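**Keeping marble-pattern floors from looking grubby with a baby in the house?**

**pukano_mom**

Hi everyone! Long-time reader, and finally a problem worth posting (my sister says I should have posted months ago). We moved into our place in Horthorpe last September and it has the beige and cream marbled floor all the way through. I loved it on sight. Now we have a little one who is just about to crawl, everything she owns ends up at ground level, and I find myself staring at that floor at 2 in the morning wondering what I should be washing it with.
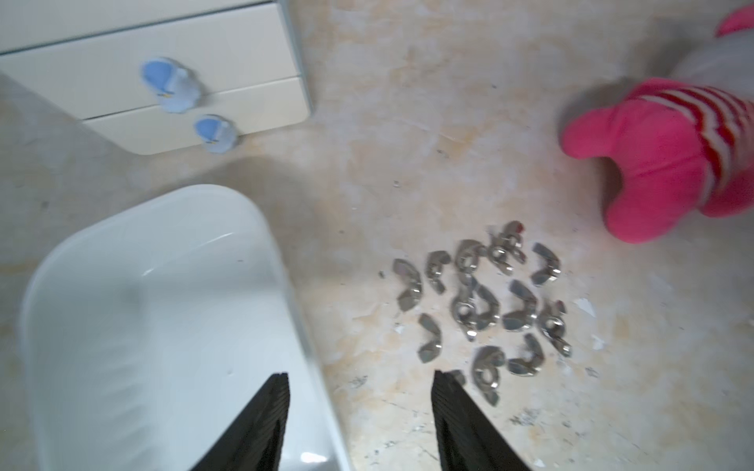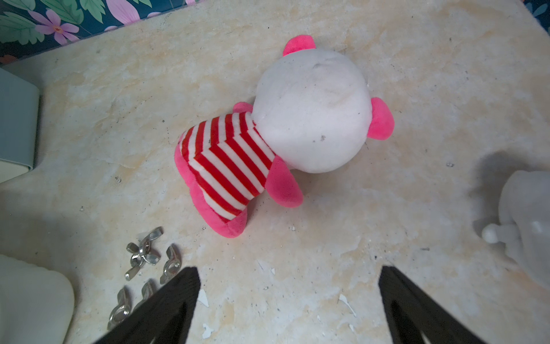
### Re: start with plain water

**smadi_lane**

Oh, I remember that stage so well! Congratulations, first of all. My advice is the boring kind: warm water, a flat mop wrung out until it hardly drips, and a dry towel pushed around afterward with your foot. I raised three on a floor very much like yours and I bought one bottle of cleaner the whole time, which I mostly used on the porch.

The little chips are the part I'd look at. Sweep before you mop, every time, or the grit settles into them and they go gray. And the bunny or bear or whoever it is in the stripes can go in a pillowcase on a cold gentle wash if the tag allows it.

**grout_and_about**

I'm going to disagree with smadi_lane a bit, with love. Plain water is fine for dust, but once you have milk and mashed banana down there you want a drop of dish soap in the bucket, and then a second pass with clean water so it doesn't leave a film. The film is what makes a pale floor look dull, and people blame the floor!

Also, please find out if it's real stone before anybody talks you into vinegar. I did 19 square feet of my mother-in-law's hallway with vinegar before she came home, and you can still see where I stopped.

**smadi_lane**

Fair enough on the banana. I still say most people use far too much soap, and half a capful does a whole kitchen.

### Re: rugs or mats?

**porchlight50**

Has anyone tried the Sarkov foam mats? We put them down in the den and I was so pleased for a week or so, and then I lifted a corner and found crumbs I'd rather not discuss. A washable cotton rug with a grippy pad has been much kinder to us, and it's warmer on little knees too.

**pukano_mom**

Thank you all so much, this is lovely. I called the landlord and he thinks it's vinyl but he "wouldn't swear to it," so no vinegar until I know. Trying the half capful tonight and looking at rugs tomorrow. What size pad did you get, porchlight?

**porchlight50**

Five by seven, and I trimmed it an inch on each side with kitchen scissors.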